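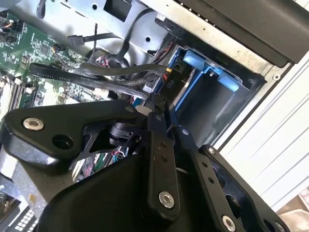
Kwadwo Quansah has a simple rule for the inside of a desktop computer: if a cable can be moved without unplugging it, move it before doing anything else. He runs the repair bench at Pathak, a refurbishing workshop in Zerkcombe, where office machines are stripped, tested and sent out again. Most arrive with the fault listed as "won't start". In his experience the list is seldom much help.

"People write down what they saw," he says. "They saw a black screen. That can be the memory, the drive, the power supply or a lead that has worked its way off. You open the side and start with the leads."

The last batch was 111 machines, cleared from a single office in July. By his own log, the most common fault was a poor data connection to the drive. The flat SATA cable is light and fairly stiff, and it tends to keep whatever curve it was given when the machine was built. If the curve is tight, the cable pulls on the connector at one end.

"It doesn't fall out. It tilts," Quansah says. "The drive is found on one start and lost on the next. I would sooner have one that fails completely."

His method is to press both ends home, then look at the route between the board and the drive bay. A cable that arcs freely is left alone. One that is folded flat under a bracket is replaced, whether or not it tests well. He does not reuse cables with a visible crease.

Erzsébet Major trained at the same bench and now writes the workshop's procedures. Her version of the job runs to 6 pages, and she has been trying to shorten it. The section on memory is the longest.

"The latches are where new people go wrong," she says. "They push the module down at one end, hear a click and stop. Then they close the case. You want to see both ends level, and you want to see it with a light, from the side."

She is equally strict about fan leads. The small headers on the board are easy to miss when the case is lying down, and a machine will often run for several minutes with a fan unplugged before it slows or shuts off. Her procedure calls for a 10-minute run with the side panel removed, followed by a second run with it fitted. Quansah considers the first run unnecessary. They have not settled the matter.

On cleaning they agree. Dust comes out first, with the fan blades held still. Old paste on the processor and heatsink is wiped off and renewed whenever the heatsink is lifted – never topped up. Connectors are not sprayed with anything.

The workshop keeps its removed parts in trays by type. Cables that pass are coiled loosely and tied with paper tape; Major stopped buying plastic ties after finding that they were being pulled tight enough to mark the sleeve. Screws go back into the case they came from, in a bag taped to the drive bay.

Asked whether it is worth doing this for older office machines, Quansah gives a technical answer. A board with sound capacitors and working memory slots will usually outlast its first drive, he says, and a drive is a short job to change. A damaged slot ends the matter, and the machine is taken apart for spares.

Major's revised procedure is due to go to the second workshop, at Wonditz, once the fan test has been agreed. Quansah has asked for the page on cables to be moved to the front.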